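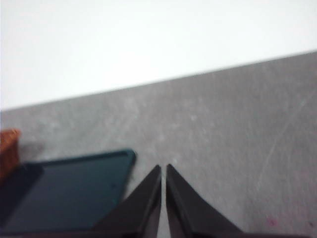
Setting cold tyre pressures for a club race

By Talha Kiani
September

Cold pressure is only a means of reaching the right hot pressure. The method below assumes a single-seater or light saloon on slicks, a dry track and a session of at least 9 laps.

1. Check the gauge against a second one. If they disagree, pick one and use it all weekend.

2. Leave the tyres in the shade until all 4 match the air temperature. A wheel that has stood in the sun will read high, and the error carries through the whole session.

3. Set the pressures with the car on its wheels. Write down the air temperature, track temperature and time of day beside each figure.

4. Run the session. The driver should come straight in after a fast lap — a slow lap back to the pits drops the reading.

5. Take hot pressures within 2 minutes of stopping, starting with the most heavily loaded corner. At Brulton, which is mostly right-handers, start with the front left.

6. Subtract the target from each hot reading and take the result off the cold setting. Treat each wheel separately. Repeat after the next run, as the change is rarely one for one.

If the track temperature moves a lot between sessions, go back to step 2. Do not bleed hot tyres on the grid unless you have already logged the reading.

Faisal Hayat's log sheet for the Clulard rounds has a column for tyre age in laps. It is worth copying — a set with over 153 laps on it will build pressure differently from a new one.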